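Small screws and how I stopped chewing them up

I've ruined more screw heads than I'd care to admit, mostly by grabbing whatever driver was nearest and hoping for the best. If the tip rocks about in the head, put it down and try the next size up! A driver that fits properly will sit there and feel snug before you've even started turning.

Hex sockets (the ones you need an Allen key for) are a bit different. Brush the fluff out of the hole first – an old toothbrush does it – and push the key right to the bottom. I keep my keys in a Garnora tin, and any with rounded ends go straight in the scrap pot, otherwise I only pick them up again next time. You can saw 2 mm off a worn key and get a nice crisp end back, which Kumiko Ueda showed me years ago and I've been doing it ever since.
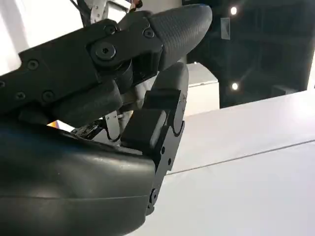

Small countersunk screws, and a big hex-socket one at the joint.

With countersunk screws you want the head to finish flush, so stop when it does. Keep leaning on it and you'll either strip the thread or mark whatever's around it. On anything with several screws I put them all in loosely first, then go back and nip each one up a little at a time.

For taking things apart, I draw a rough outline on a bit of cardboard and poke every screw through where it came from. Lengths can differ even when the heads look the same, and I once spent a whole evening sorting 14 of them on the kitchen table because I couldn't be bothered with the cardboard.

Stuck one? A drop of oil, a cup of tea, then try again. If the head's already going, lay a wide rubber band over it and press the driver down hard through that. It works for me more often than not. Next up is squeaky drawer runners, hopefully in October.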